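Open Day Gallery: The Simulation Side of the Eltamside Lab

Nandelness opened its automation lab at Eltamside to visitors in June. The hardware hall has its own gallery. The material on this page covers the simulation room, which drew fewer people and longer questions.

The work shown is part of Drirkov, the project that trains and tests pick-and-place routines in rendered rooms before any of them run on a physical arm. A Drirkov room is a complete geometric model: floor, walls, furniture, loose objects, lights. Each object carries a mass, a friction value and a collision shape. The visible surface is a separate layer. A tabletop can change color or grain between two runs while its collision shape stays the same, and most of the training sets depend on that separation.

Visitors came through in groups, starting at 10 a.m. Each session had three parts: a walk through the room library, a live change to one room, and a short batch run on the cluster with the results read out at the end. The library held 1,924 rooms on the day. They are built by a layout generator that places furniture first, then seating, then small objects on whatever flat surfaces remain. A rule checker rejects rooms where two solids overlap or where an object has been placed without support. Rejected rooms are kept in a separate folder, since the pattern of rejections shows which placement rules need work.

The office set took up most of the first session. Offices are awkward for a planner. Chair backs rise above the desk surface and limit the directions from which an arm can reach, and casters take up floor that a mobile base would otherwise use. Objects on the desk tend to be small, and several of them are flat and dark. 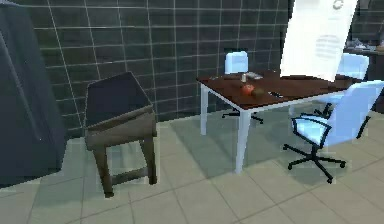

Office set, rendered view. Apple, round brown fruit and remote control on the desk; three chairs in position.

The apple is the standard first target. It is close to a sphere, its color separates well from most desk finishes, and an error of a few degrees in wrist angle seldom matters. The remote control is harder. It lies low, and the fingers have to come down close to the desktop without touching it. In the live portion of the session the operator selected each target in turn and displayed the candidate approach paths as colored lines, with blocked paths in gray. Several visitors asked why the planner did not simply move a chair out of the way. Drirkov treats seating as fixed. Movable furniture is planned for a later version and is not in the current build.

Wall and floor tiles came up in two of the sessions. A regular grid gives a vision model strong straight lines, and a model trained only on tiled rooms can come to rely on them when estimating distance. The generator therefore swaps wall and floor finishes between runs — tile, plain paint, board, carpet — on a fixed schedule. The same treatment is applied to fabric, signs and lighting direction. Text on signs is not meant to be read by the model and is left out of scoring.

The batch run used one office layout with 500 variations of object position and lighting. Each attempt was limited to 60 seconds of simulated time. An attempt counted as complete when the target had been lifted clear of the desk and held. Dropped objects, contact with a chair and timeouts were logged as three separate failure types. The full nightly batch is 3,000 attempts, which was too long for a visit.

The contact model is licensed from Hrytsenko and runs with two local changes. The first adjusts how round objects roll after a light touch, where the default settings let them travel too far. The second shortens the time step during finger closure. Both changes slow the simulation down. Visitors who asked for the settings were given the same parameter sheet that the lab uses internally.

Questions left open at the end of the day concerned soft materials, mainly curtains and cloth covers. These are currently rendered with folds but handled as rigid shapes by the planner, so an arm will route around them even where a person would brush past. A deformable version exists as a test branch — slow, and not yet stable with more than one piece of cloth in a room.

The parameter sheet and the room library index are available on request from the Eltamside front desk. Pictures from the hardware hall are on the next page of the gallery.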